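Questions we are often asked about the play kitchen sets

This page answers the questions that come to Droma most often from parents and from small nurseries. It was last checked on 10th May. If your question is missing, please write to us and we will add it.

Which cabinet do I need for storing a set?

Any cabinet with a shelf of 600 mm is good for the full set. We use a Pietrzak ourselves. What matters more is the handle. Small children pull on it with their full weight, so choose an arched bar that stands away from the door and gives room for the whole hand.

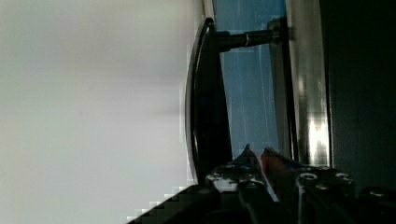
Please check the screws of the handle every November, and also after moving the furniture. A handle that turns a little in your hand should be tightened the same day.

How do I clean the door and the metal edge?

With a soft cloth and warm water. Do not use powder cleaners, they leave fine lines on a colored panel – and these lines can not be polished away.

What belongs on the table and what stays in the box?

For two children we advise to begin with little: one pan, one plate, a cup for each child and some fruit. The colander is the favorite piece for most children, because everything can be "washed" in it. A spatula is useful as soon as there is a pan. Sauce bottles you can add later.

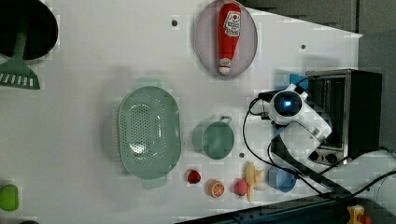 Page 2 of 6

Can I mix pieces from Eveo and Sternomero?

Yes. The cups of Eveo are a bit narrower than those of Sternomero, so they do not stack well together, but for playing this makes no difference.

Is the banana safe for a child who still puts things in the mouth?

Large pieces are not a problem if they are whole and clean. Small round fruits we recommend to put away until the child is older than three.

A piece is lost. Can I order only this one?

Yes, single pieces can be ordered. Write us the color and the kind of the piece, for example "cup, light blue". Orders under 200 g go by letter post.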